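Measles shots start in Osham camp as cases climb

8/19/19

OSHAM - Health teams began giving measles shots to children at the Osham displacement camp this morning after a jump in cases over the past few weeks. 1,548 kids under five are on the list for the first round.

Lines were long by sunup. Two tents running, a third due once more nurses get in from Sinov.

"We had one sick child, then a whole row of shelters," said Wondimu Demissie, who heads the camp clinic. "The families want this. They are asking us when, not why."

Vitamin A drops are being handed out at the same time. The first shipment held 900 doses, with the rest stuck in Gebru, where heavy rain washed out part of the road. Trucks may have to go the long way thru Ralleck, adding a day.

Get our top stories by email every morning. Sign up for the newsletter. You can unsubscribe at any time.

Keeping the vaccine cold is the other worry. Power at the clinic has been on and off, and the back-up generator is short on fuel, according to Zewditu Moges, a nurse supervisor. 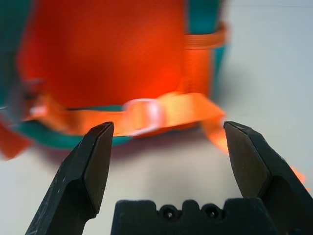

Moges said parents should hang on to the paper cards, as a second round is planned for September. Children who missed today can come back tommorow, no appointment needed. New arrivals will be checked at the gate.

No deaths reported so far. Clinic hours are being extended into the evening until the first round is done.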